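**From the local history desk – October**

Quick one this month, the printer wants everything by 4 p.m. and I still have the events page to do.

Several of you asked about the smallpox winter in Garnemthorpe after the talk. Short version below. Longer version when I've got through the rest of the town ledgers, which are in terrible handwriting and smell of mice.

## How it got here

By rail, most likely. The mill at Hisby was hiring, and men came up in groups and slept wherever there was a floor. First case was in a boarding house by the depot. The doctor wrote it down as chicken pox. By the time he changed his mind the whole house had been to church, to the barber and to a dance.

The paper said nothing for 2 weeks. Then it ran a front page piece saying there was no cause for alarm, next to a notice that the school was closed.

## The pest house

The town rented a farmhouse out on the Pluvska road and put a guard at the gate. Stove, cots, one nurse who'd already had it. Families could leave food at the fence but not go in. The ledger has the bills for coal, lime, sheets, whiskey ("medicinal") and a surprising amount of oranges.

Bedding got burned. Letters going out were baked in the oven first, and a few of the ones that survive are brown along the folds. People complained about the guard more then they complained about the smallpox.

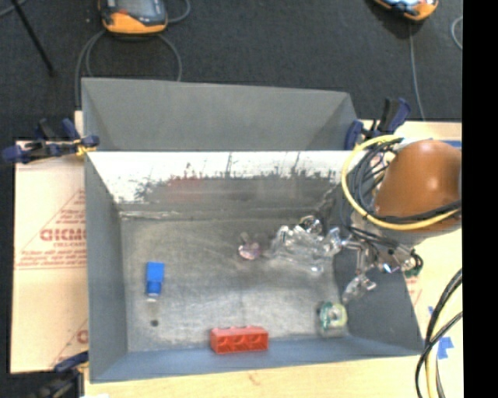 ## Vaccination day

Council ordered it for anybody working at the mill or going to school. Set up in the Zakharchenko hall, above the feed store, because it had a stove and 2 doors – in one, out the other. The ledger says 300 done on the first day, which I don't quite believe. The doctor was paid by the arm.

Not everyone went along. There was a meeting against it, a petition, and a pretty nasty run of letters in the paper. 75 names on the petition. I've matched some to the school rolls and a good few of thier kids turn up as vaccinated by spring anyway.

## How many

Still working on this. The county return gives around 100 cases for the town and the mill together, deaths not listed seperately. The cemetery book has burials marked "at night," no cause given. Might be smallpox, might not. I'd rather leave it blank than guess.

## Wanted

– Vaccination certificates. Small slips, often tucked in family Bibles
– Any photo of the Pluvska road farmhouse before the porch came off
– The spring issues of the paper, our run has a gap

Scans are fine. Drop originals at the library desk and get a receipt, please, after last time. Next month the flood, if I can find the maps.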